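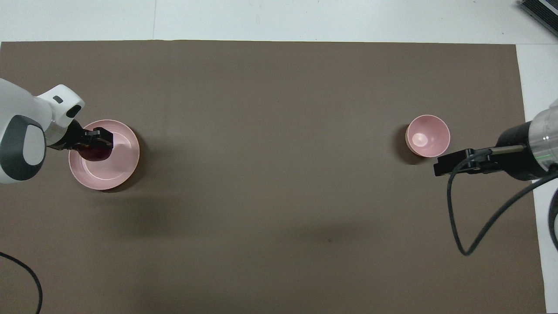
左のアームが小さな果物らしきものをピンクの浅いお皿の上へ。右のアームはピンクのボウルのそばです。

台所しごとの知恵袋 アームのある台所、使いこなしの小さなコツ

2020年11月16日

九月に「Luswoodの二本腕キットってどうなんですか」というお便りをいただいてから、お返事がすっかり遅くなってしまいました。ごめんなさいね。ちょうどわが家でもお借りして使い始めたところで、もう少し触ってから書こうと思っているうちに、梨の季節も終わって柿が出まわるころになってしまいました。

Luswoodというのは、台所の作業台に据えつける二本腕のお手伝いキットです。貸し出しはBornportという会社がやっていて、うちは90日間のお試しコースにしました。買い取りもできますが、置き場所のこともあるし、まずは借りてみるのがいいと思います。わたしなんて、届いた日に箱を開けて、作業台の上のパンケースと米びつをどこへやるかで半日悩みましたから。

というわけで今回は、製品の感想をはさみながら、使っているうちにわかってきた台所のコツをまとめてみます。アームをお持ちでない方にも、器の選び方や紙の敷き方は役に立つところがあると思いますので、お茶でも飲みながらどうぞ。

紙を敷くところから始める

白い作業台の上に、茶色い大きな紙を一枚敷いています。うちの台は白くてつやがあるので、白いお皿を置くとカメラが縁を見失うことがあるんです。茶色い紙を敷いたら、これがずいぶん落ち着きました。わたしの目にも器の位置がわかりやすくて、年のせいか、そこもありがたい。

使っているのは包装用のクラフト紙です。ロールで買うと端が丸まってくるので、前の晩に逆向きに巻いて輪ゴムで留めておくと、朝にはおとなしくなっています。急ぐときは四隅に養生テープを。セロハンテープは、はがすときに紙が裂けるのでおすすめしません。

果物の汁が落ちたら、こすらずに乾いた布巾で押さえます。しみになったところは裏返してもう一度使い、両面だめになったら天ぷらの油切りの下敷きに回して、そこで紙のおつとめはおしまいです。

器は縁のあるものを

付属の説明書には「平皿可」と書いてありますが、わたしは縁が少し立ち上がったお皿をおすすめします。丸い果物は、そっと置いたつもりでもころんと行きますからね。初日にまっ平らな角皿を使って、プラムが流しの下まで旅をしました。拾って洗っておいしくいただきましたけれど!

浅いお皿とボウルは、同じ色でそろえると食卓に出したときにもかわいらしいものです。わが家はピンク。ただ、ぴかぴか光る釉薬のボウルは、天井の明かりが底に映りこんで白く光ります。気になる方は、明かりを少しずらすか、つや消しの器にしてみてください。

それから、お皿とボウルは離して置くこと。左右のアームがそれぞれの持ち場で動けるように、真ん中は広くあけておきます。つい布巾やら塩の瓶やらを置きたくなるのですが、ここはぐっと我慢。

果物の下ごしらえ

プラムのような皮の薄い果物は、洗ったあとの水気をていねいに拭いておきます。ぬれたままだと、つまんだときにつるりと逃げるんです。キッチンペーパーの上で転がすだけでも違います。

熟しすぎたものは、手で扱ってあげてください。Luswoodには握る強さを選ぶつまみがあって、果物には一番弱い目盛りが合うのですが、それでも完熟のいちじくはだめでした。指のあとがくっきりついて、その日はジャムを煮ることに。ちなみに、いちじく400グラムに砂糖は好みの量、レモンを半分しぼって弱火でことこと。これはこれで大好評でした。

反対に、固めの柿やみかんはとても上手です。みかんをかごからお皿へ移すのを、孫が椅子の上に立って飽きもせず眺めています。(椅子に立つのはやめなさいと毎回言っています。)

コードの始末

正直に申しますと、お借りしてすぐに一番困ったのがコードでした。アームの先のほうから黒いコードが長く垂れて、作業台の上で大きな輪になるんです。短くまとめてしまえばよさそうに見えますが、腕が伸びたときに引っぱられるので、ゆとりは必要です。

わたしのやり方は、器の手前に輪が来るように流しておいて、動かす前に一度だけ手で軽くなでて、ねじれがないか確かめるというもの。結束バンドできつく縛るのは避けてください。まとめるなら面ファスナーのやわらかいバンドを、アームの根元に近いところで一か所だけ。汁気のあるものを扱う日は、コードの下に細長く折ったふきんを一枚入れておくと、あとの掃除が楽になります。

お手入れのこと

つまむ部分は黒いので、汚れが見えにくいのが困りもの。白いふきんをぬるま湯でしぼって拭くと、色が移って汚れ具合がわかります。必ず電源を切ってからにしてくださいね。指の角ばったところに果物の皮が残りやすいので、綿棒でちょいちょいと。お酢や重曹は、説明書で止められているので使っていません。

白い胴体のほうは、指紋がよく目立ちます。乾いたマイクロファイバーでさっと拭けば元どおり。ひだのついた機械は水拭きをせず、やわらかい刷毛でほこりを払います。使い古しのお菓子用の刷毛がちょうどよくて、柄に赤い糸を巻いて食品用と区別しています。

相談窓口について

Bornportの相談窓口はとても親切です。わが家の担当はJummai Ibrahimさんという方で、紙のことを電話で話したら「模様のないものにしてくださいね」と教えてくださいました。包装紙の残りの花柄を使うつもりでいたので、聞いておいてよかった。電話は混む時間があるので、お昼すぎが狙い目です。

消耗品は、指先につける替えのパッドが一組1,658円。もう少しお安いとうれしいですけれど、うちではまだ取り替えずに済んでいます。送料を考えると、二組まとめて頼むほうがよさそうです。

で、どうなの、というお話

手でやったほうが早いか、と聞かれたら、それはもう手のほうが早いです。果物を一つお皿に移すのに、わたしがお茶をいれて戻ってくるくらいかかる日もあります。急いでいる朝には向きません。

それでも、67歳になって手首を痛めてからというもの、くり返しの作業がつらくなっていたわたしには、横でこつこつやってくれるものがあるだけで気持ちが楽になりました。お彼岸のお供えの果物も、来客用の盛りつけも、ゆっくりでよければ任せられます。音は、冷蔵庫のうなりより少し大きいくらい。夜はやっぱり控えています。

向いているのは、作業台に余裕があって、待つのが苦にならない方。台所が狭いお宅や、小さいお子さんがいつも足もとにいるお宅では、よく相談なさってからにしてください。

お試しが終わったら続けるかどうか、夫とまだ話し合っているところです。夫はパンケースを元の場所に戻したい派です。

お便りの追伸に「アームを使う日はエプロンをしたほうがいいですか」とありましたが、ひもの長いものや袖の広い割烹着はやめて、後ろでぴたりと留まるものがよいと思います。わたしは腰ひもを前で結ぶ癖があったので、後ろボタンのものに縫い直しました。型紙は前の号の「古いシーツでつくるエプロン」と同じで、ひもの代わりに見返しを指二本分広くとり、ボタンを二つつけるだけです。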